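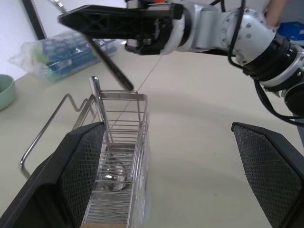
Budgeting for a two-arm tabletop robot cell

A two-arm tabletop cell is a pair of small robot arms set up at one work surface, used for kitchen-type handling jobs such as dish racks, bowls and bagged goods. Planning one is mostly a matter of purchase order, spare parts and floor space. The arms are usually the biggest line on the sheet but not the one that goes over.

Typical cost lines

Arms and mounts. Bought as a pair, same model, same firmware. Mixed pairs have been tried at Tratdale and dropped.
Grippers and finger pads. Counted as consumables. Textured pads wear at the tips first, so most plans carry 8 spare sets for the first year.
Cabling. Often left out of the first quote. Loops at the elbow need slack, and slack needs length - measure with the arm fully streched, not parked.
Wrist cameras. One per arm plus a spare.
Table and props. Plain pale top, metal rack, bowls. Cheap. Shiny metal throws highlights into the cameras, so allow for a diffuse lamp or two.
Staff time. See below.

Lead times

Arms ordered through Hanell in December came with a 40 day wait, pads much less. Common practice is to place the arm order first, then the table, then everything small. Import paperwork is separate and slow.

Staff time

The most under-budgeted item. Kaan Akbulut's planning sheet for the Çınar site, dated 4 February 2023, allowed 232 hours for setup and operator training across two cells. Calibration after each pad change was given its own row. Later sheets copy this layout, sometimes without the row, and then run short.

Lease or buy

Leasing suits trials under a year. Past that, buying is generally cheaper, but service cover has to be priced in seperately. Clostito quotes bundle the two, which makes comparison hard - ask for the split. Grippers are rarely covered under either.

Space

Reach of both arms plus room for a person at the side. Wall behind is fine. Wall beside is not, elbows swing out. Power on the same side as the controllers if possible.

See also: Gripper pads; Cable management; Operator training; Service contracts

Category: Robotics purchasing | Workplace equipment | Articles needing more sources
Shares 8 | Comments 2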